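Kitchen & Table | Reviews
12 comments · 185 shares

I've had the Juhl lidded pot since October, and I've been meaning to write it up ever since my friend Noémi Katona asked whether she should get one (she's a soup person, like me, and hers had finally lost its handle).

First things first, it's a lovely weight. My old Plarnberg needed both arms once it was full, whereas I can carry this one to the table quite happily, chatting as I go. Onions soften evenly, rice doesn't catch, and the glass in the lid means I can keep an eye on my lentils without letting all the steam out — a small thing, but I do love it!

Grumbles? I have 2. The lid rattles at a proper boil, and the base picked up a rainbowy stain the first Wednesday I made jam in it. Vinegar shifted most of that. Oh, and do wash it before first use, as mine smelt a bit of the factory.
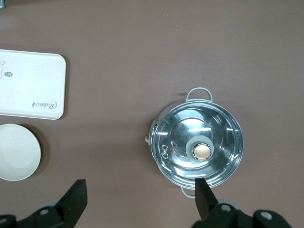 Steel pot with its glass and steel lid, plus a white tray and a round bowl.

I paid £14 extra for the larger size and I'd do the same again, even cooking for one, as there's always soup left for the freezer. Noémi has ordered the small one and I've told her she'll regret it.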